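## Part 2: Setting up the drip line

Right, if you've got this far your Gilden water timer is on the tap and showing the little clock, so the fiddly part is behind you. I've fitted a fair few of these now, mostly on patios and one very long balcony, and I still lay everything out before I cut a single bit of pipe.

1. Unroll the Cleltora supply pipe and leave it in the sun for a while. Cold pipe is stiff and springs back at you (I've got the scratched glasses to prove it!).
2. Walk the pipe along the backs of your pots, starting from the timer. Leave a bit of slack at the corners.
3. Push the end of the pipe onto the timer outlet until you can't see the second ridge, then do the collar up by hand.
4. Punch a hole in the pipe beside each pot and press in a dripper. It should click.
5. Leave the far end open for now - you'll want to flush the pipe before you close it.

**Caution:** don't use pliers on the collar. I cracked one that way and had to wait 9 days for a new one.

If you're doing indoor plants as well, you can run a thin branch through to the kitchen or dining room, but I'd only bother if you're away a lot. Mine get a jug of water when I remember, and they seem happy enough with that. 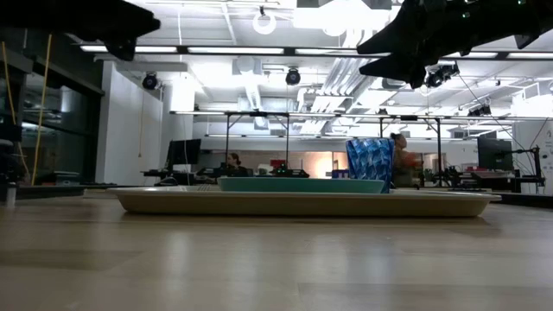
Flushing comes next, and please don't skip it. Bits of plastic from the punch sit in the pipe and they'll find their way into the smallest dripper you own.

6. Point the open end at a drain or flower bed and press **Manual** on the timer. Let it run until the water comes out clear.
7. Press **Manual** again to stop, fold the end of the pipe over and slide on the figure-of-eight clip.
8. Run it once more and check each dripper. You want a steady drip, so if one is spraying, pull it out and press it back in straight.

**Note:** Obi drippers fit this pipe too. Tondemeck ones look the same but they're a hair too narrow, and mine popped out overnight and emptied most of the water butt onto the path.

Now set your times. I start with 2 short runs a day, early morning and after tea, then push a finger into the compost a few days later and adjust. Big terracotta pots dry out much faster than plastic ones, so give those an extra dripper before you go adding more minutes for everybody.

**Caution:** bring the timer indoors by December, and take the batteries out while you're at it. The pipe can stay where it is as long as you've opened the end and let it drain.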